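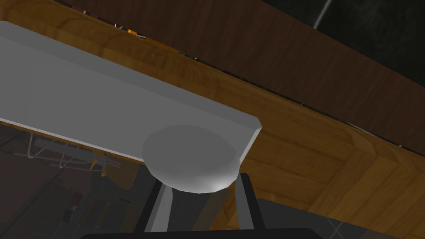 Bralora Romance Blurbs – README

Back-cover blurbs from historical romance paperbacks, typed up and tagged. Mostly Regency and Highland, a few Vikings. Started by Gunvor Blomqvist, now kept going by me (Ebbe Lundgren) when there's time.

What's in it

blurbs.csv – one row per book. Title, author, setting, blurb text, tags.
tags.txt – list of allowed tags, 40 of them. Please don't add new ones without asking.
notes/ – typing notes from Gunvor, Arvid Lunde and Sowmya Arumugam. Messy. Worth reading before you trust the early rows. 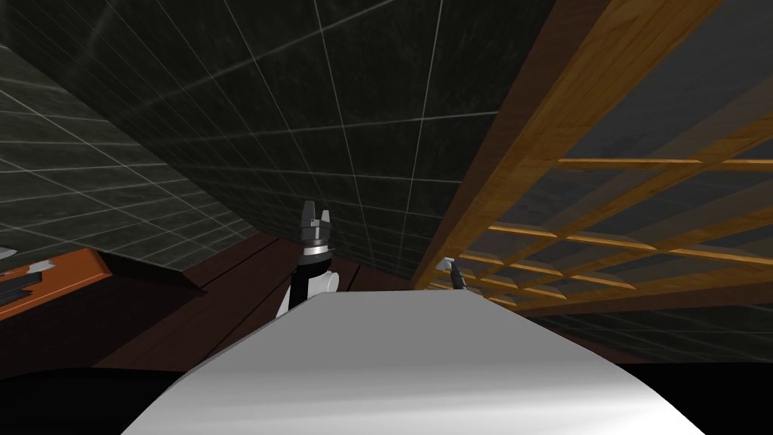

How the tags work

Each blurb gets up to 3 plot tags. Abduction, marriage of convenience, secret heir, revenge, governess, mistaken identity, etc. If a hero kidnaps the bride AND wants revenge, use both. Order doesn't matter.

"Rake" is a character tag, not a plot tag. Sowmya and Arvid disagreed on this for a while, so the first 100 rows are mixed. Fix as you find them.

Ellipses and all-caps taglines kept as printed. Review quotes from the cover are left out. Typos on the cover stay in, typos that are ours shoud be reported.

Known problems

- 14 rows have no setting. Blurb just says "a distant shore" or similiar.
- Reissues sometimes got a new blurb. We typed whichever copy was on the shelf.
- Anything from the Söderlund box is British editions, so spelling varies.
- Sequels not linked yet. Britt-Marie Eide has a half done list for the Taltcombe series.

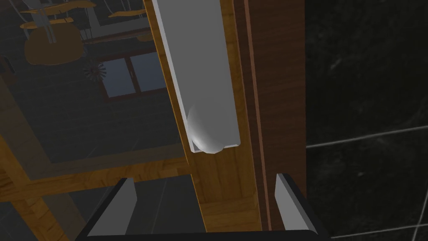 Use

Blurbs belong to their publishers. Tags and notes are ours, use them freely, credit is nice. Fine for genre study or class work – don't repost the whole file.

Next update June, if the Mummont paperbacks get typed by then.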